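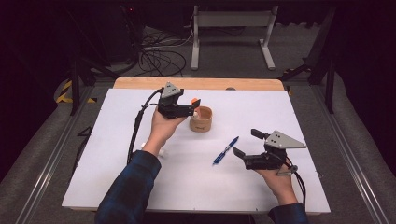

Progress report to the Arell fund: desk-clearing work package, June

Work in this period covered the sorting of small desk items on a white board, using a short cardboard cup, a blue ballpoint pen and assorted small pieces. The full item list is unchanged from the plan agreed with Pruven.

1. Sessions
494 sorting runs were logged at the Ostia site against the current task sheet. Each run starts with the cup upright and ends when the board holds nothing but the cup. Runs in which the cup tipped over are kept and tagged separately.

2. Items
Pens remain the slowest item. A pen lying diagonally has to be turned before it can go in, and the cup is short enough that a full-length pen makes it top-heavy. Small pieces tend to catch on the rim. The task sheet now allows two attempts per piece before the run moves on.

3. Surface
The matte board was kept. A glossy one supplied by Urbańczyk was tried and returned — pens rolled on it too easily. Board corners are wearing and two replacements are on order.

4. Spending
Consumables are within budget. The largest line was cups, bought in a pack of 40. No change to the staffing line.

5. Next period
Add paper clips and erasers to the item list. Repeat the pen runs with a taller cup. Send the revised task sheet to Pruven for comment before the July sessions begin.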